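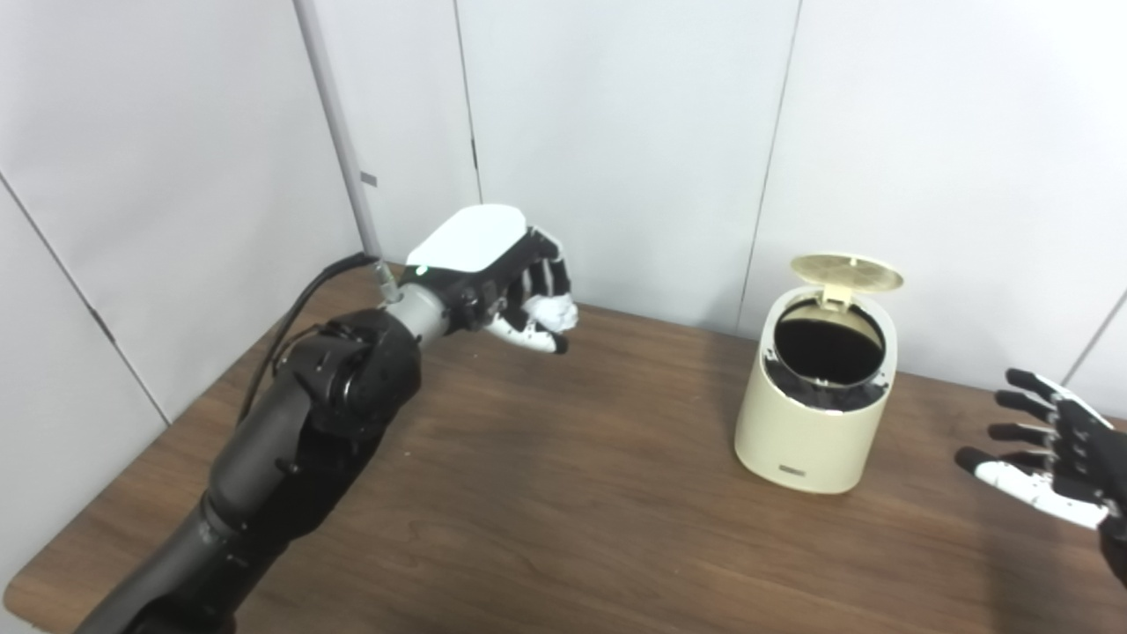
How to Take and Store Illau Fish Oil Liquid

Last updated 2024-07-04

These instructions apply to the 100 ml bottle of Illau liquid. Trirno capsules have a separate sheet with different amounts.

Before first use

Check that the seal under the cap is unbroken. Write the opening date on the label. Stand the bottle upright for 15 minutes if it has been lying on its side, then turn it over slowly twice. Do not shake it - shaking mixes air into the oil and fills the measuring cup with foam.

Measuring a serving

1. Set the measuring cup on a flat surface.
2. Pour to the 5 ml line. Read the line at eye level.
3. Swallow the oil with a meal that contains some fat. It can also be stirred into yogurt or cold soup.
4. Wipe the neck of the bottle with a dry paper towel and close the cap fully.
5. Wash the cup in warm water with dish soap. Let it dry before putting it back over the cap.

One serving per day is enough for adults. If a day is missed, take the normal serving the next day. Do not double it.

Do not add the oil to a hot pan or to drinks above 37 °C. Heat spoils the taste first and the oil soon after.

Storage

Unopened bottles keep in a dark cupboard until the date on the base. Once opened, store in the refrigerator door and finish the bottle before buying another. The oil may turn cloudy when cold and clears again at room temperature. A sharp, paint-like smell means the oil has gone off and should be thrown out.

Ask a doctor or pharmacist first if you take blood thinners, are pregnant, or have a fish allergy. Keep out of reach of children.

Bottles from the Matubbar packing line have a screw cap without a pour spout until September. The measuring steps are the same.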